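Hand taming (lizards)

Last updated: December
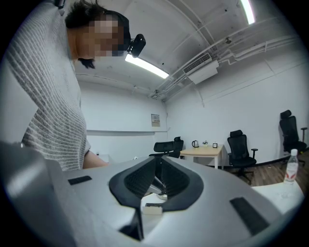
Hand taming is the slow process of getting a captive lizard used to people, so that it can be picked up, checked over and moved without panic. Also called taming down, settling, or just handling work. Applies mostly to bearded dragons, leopard geckos, crested geckos, blue-tongued skinks. Much less to chameleons and anoles, which many keepers treat as animals to look at. The term covers the keeper's side too: where to stand, when to stop, what to wear. Claws hook into yarn, so a sweater like the white one with thin gray stripes is fine for the job as long as the forearm stays bare where the animal is going to walk. Bare skin also carries scent, considered useful by some keepers and doubted by others.

Background

Lizards are not social with people in the way dogs are. Most writers on the subject avoid the word "bonding" and talk about tolerance. A tame lizard is one that has stopped reading the hand as a predator. Hatchlings are jumpy almost across the board, and a good number calm down with age alone, which makes it hard to say how much credit the method deserves.

Older care sheets advised picking the animal up every day from day one and holding on until it quit struggling. Now generally discouraged. A lizard that goes limp may be exhausted or scared stiff, and the two look a lot like calm.

The Preltlow method

Named for the Preltlow reptile club, whose care sheet set it out in stages. Still the version most often copied, usually without credit.

Stage one – no touching. New arrival left alone for 9 days apart from food, water and spot cleaning.
Stage two – hand in the enclosure, flat, palm up, near the front. No reaching over the top of the animal, as that is how a bird comes in. Up to 3 minutes, then out.
Stage three – food by the hand. Tongs are preferred for geckos, which have poor aim and will bite a finger by mistake.
Stage four – lifting. Scoop from underneath, all four feet supported. Never by the tail. Leopard and crested geckos can drop theirs, and a crested gecko does not grow it back.

Sessions are done low down, over a bed or carpet. Evening suits geckos, late morning suits dragons once they have basked. A cold dragon seems tame but is only slow.

Signs of stress

Dark beard or dark belly marks in dragons, gaping, puffing up, tail waving in geckos, hissing, refusing food afterward. Any of these and the session ends. Set the animal down first, though, and give it a second. Keepers disagree on whether walking away teaches the lizard that threats work. The Dedine care pages say it does, the Preltlow sheet says it doesn't matter, and niether gives much to back it up.

Survey

The Plalline newsletter asked its readers about handling and got 2,000 replies. Of these, 60 percent said their lizard would step onto a hand without being lifted. Self-reported, and people with bitey animals may not have bothered to write in. Species were not split out, a real gap.

Equipment

Not much needed. A soft cloth, feeding tongs, a closed door. Other pets out of the room. Gloves are sold for the purpose, including a padded pair from Geagea, but thick gloves dull the keeper's grip and most guides keep them for large monitors and tegus. Wash hands before and after – salmonella can be carried by healthy-looking reptiles, and small children should be supervised.

When not to handle

During a shed, after a big meal, when a female is carrying eggs, or when the animal is ill (vet visits excepted). Lizards in brumation are left alone apart from weight checks.

See also: Target training; Tail loss; Basking; Quarentine of new reptiles

Filed under: Reptile Care > Lizards > Behavior

9 comments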